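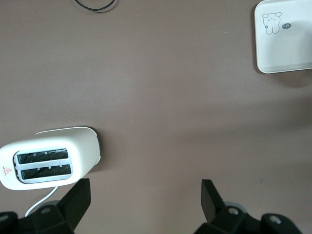
Sad one tonight. Aldo Marras has died. Stage actor, radio voice, the man who did the Winitz Playhouse Christmas show for most of my childhood. His daughter confirmed it this afternoon, 19 February 2022. Short thread, I'm on a train so forgive the typing

If you grew up near Bramamstead you saw him whether you knew it or not. He was the judge in everything. The judge, the priest, the grandfather who dies in act two. Always got a laugh on the way out the door

Started late. Sold shoes with his brother until he was past thirty, then auditioned for The Harbor Wife on a dare and got the second lead. Never went back to the shop. His brother apparently didn't speak to him until opening night, then cried through the whole second half

The Winitz seats 600. He hated being miked. Said if the back row couldn't hear him they should be paid to move closer. I sat in the back row plenty of times (student tickets) and heard every word, including the ones he muttered at the prompter

His big one was Khúc. Two-hander, ran 24 nights, no set to speak of. A chair and a door. He played the piano teacher who has lost his hearing and won't tell his last pupil. I went three times. Third time I was broke and walked home after

There's a bit near the end of Khúc where he closes the lid of a piano that isn't on stage. Just his hands. The house went dead silent and then a guy near me said "oh no" out loud. Still think about that guy

Film people never knew what to do with him. Four or five small parts, all of them cops. The only one worth finding is Cemgate, he's in it for maybe ten minutes as the night clerk and walks off with the picture. The scene with the wrong room key – watch his eyes

Someone in replies asking about the voice. Yes he was the bedtime stories guy on local radio. Wednesday's Fox, The Long Ferry, the one about the baker who couldnt sleep. He recorded those in his coat because the studio heat was always broken. You can hear the coat if you listen

Interviewed him once, years ago, for a tiny arts paper that doesn't exist any more. I had 800 words to fill. He talked for two hours and said almost nothing about acting. Tomatoes mostly. A dog he'd had in the seventies. How to get a good seat on the coast bus

At the end I asked the dumb question, what advice for young actors. He said "Learn the other fellow's lines." Then he asked if I'd eaten and made me take a sandwich

My editor cut the sandwich. I've been annoyed about it ever since

He taught too. Saturday mornings, above the old Bramamstead library, kids and grownups in the same room. Didn't care if you were any good. Cared a lot if you were late. Two people I know from that class are working actors now and both texted me within a minute of the news

One of them says he used to make everyone enter the room over and over until they "came from somewhere". That was the note. Come from somewhere. You'd go out to the landing and stand there trying to work out where you had been

Correction to an earlier post – it was the autumn show he did first at the Winitz, the Christmas ones came later. Thanks to everybody who jumped on that, you're right, my memroy is bad

Last time I saw him on stage was October before everything closed. Small part, five lines, a blanket over his knees. He got entrance applause and looked kind of cross about it. Then he said his first line right over the top of the clapping so we all had to shut up

Playhouse says the marquee lights go off at curtain time tomorrow, for ten minutes. Memorial will be on the main stage later in spring, no date yet. Family is asking for donations to the Saturday class instead of flowers. Will post the link when its up

And if anyone taped the radio stories, PLEASE get in touch. The station only kept a few. My DMs are open

Ok this is my stop. Go watch Cemgate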